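Oiling wood boards: what are you all using, and how often?

Share (4) Comments (20)

clem_delorme wrote:
Okay, I have fallen all the way down the wood care hole and I need company! I spent a whole rainy afternoon reconditioning every wooden thing in my kitchen and I can't stop touching them. I used to wipe a little grocery store mineral oil on my cutting board at the holidays and call it a year. Now I sand lightly with 300 grit, wash, let it dry overnight, flood it with oil, wait, wipe, and do it again the next day. The difference is wild. Water beads up like it does on a freshly waxed car.

I'm torn on what to finish with, though. Half the internet says plain mineral oil forever, the other half says board cream with beeswax in it. And what about the trays and drawer organizers? Do those get oil too, or is that overkill?
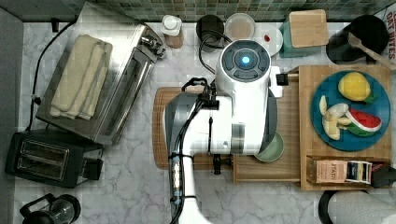 The Board & Block Club, Home Kitchen Section

First round of testing is all on the cutting boards, and I'm leaving the trays dry until somebody talks me into it. I have a bottle of Lunico oil and a tin of Estora cream. Tell me everything!
Clémence Delorme

maple_and_salt wrote:
Welcome to the hole! Cream on top of oil, every time. Oil soaks in, wax sits near the surface and slows down how fast it dries out again. I do oil for two nights, then cream on the third, and buff it with an old T-shirt in the morning. The Estora one smells a bit like honey, which my kids think is hilarious on a cutting board.

Go thinner than you think with the cream. My first try was so thick that onion skins stuck to it for a week.

grainchaser wrote:
Have to disagree with maple here. Wax on a board you cut on daily is a waste of wax. The knife opens up the surface on day one and then you've got oil going in unevenly the next time, because part of the wood is sealed and part isn't. Plain mineral oil, warm it in a bowl of hot water first, done. Save the cream for salad bowls and spoons.

Also, 300 grit is finer than you need. Sand too smooth and the oil doesn't go in as well.

maple_and_salt wrote:
Mine gets used daily and has had cream on it for 4 years, grain. No patches. Maybe you're a heavier chopper than I am :)

rattana_r wrote:
You can both be right, it depends on the wood! A lot of us have bamboo now and it's a grass, so it drinks differently from maple or walnut. Mine takes hardly any oil on the flat and then pulls it in like crazy at the ends. I do the ends twice, and I run a cotton swab along the juice groove, where the water sits longest and the fuzz starts.

If you get fuzz after washing, that's just raised fibers. Wet it on purpose, let it dry, knock it back with fine paper, then oil. I love this part. It feels like a new board.

One more thing for Clémence: please store it standing up when you're finished. Mine cupped from lying flat on stone with a damp underside, and it rocked every time I cut a carrot.
Rattana Rattanakul

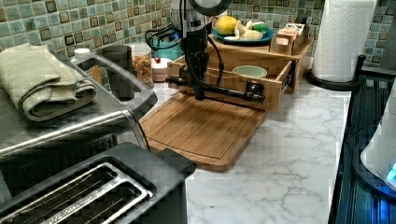 Re: Drawer organizers and trays

clem_delorme wrote:
Thank you, this is gold! Splitting this off so it doesn't get buried. Rattana, I never once thought about the ends. Going back in tonight with a swab. So, organizers: oil or no oil?

grainchaser wrote:
No oil. They don't get wet, and oil in a closed drawer just collects crumbs and lint. A wipe with a damp cloth and a good airing out is plenty. If it already has a clear finish on it, oil can't get in anyway and you'll be left with a sticky film.

rattana_r wrote:
Agree on organizers. For trays I go the other way, if the wood is bare. Mine carries wet glasses and a teapot, so it gets one very thin coat and a long rest before I use it. Drip test first: put a drop of water on the underside. If it soaks in and darkens, there's no finish and you can oil it. If it just sits there, leave it alone.

butcherblock_bea wrote:
Has anyone tried the Drelness paste? My sister swears by it for spoons. I've been using Guo oil, which is thinner than Lunico and goes in faster, but I end up needing more coats.

maple_and_salt wrote:
Tried Drelness on one rolling pin. Lovely shine, and it took forever to stop feeling tacky. I'd leave it a week before you touch dough with it.

grainchaser wrote:
A week of waiting for a rolling pin! Mineral oil, people.

clem_delorme wrote:
Ha, okay. I'm going to do one board with oil only and one with oil plus cream, use them the same way, and report back in December. Drip test passed on one tray already (it darkened right away), so that's getting a thin coat after dinner. If anybody has a trick for garlic smell, I want that too. Lemon and salt only got me halfway.

butcherblock_bea wrote:
Baking soda paste, ten minutes, scrub along the grain, rinse fast. Then oil again once it's dry.

Contact the moderators | © The Board & Block Club | Back to top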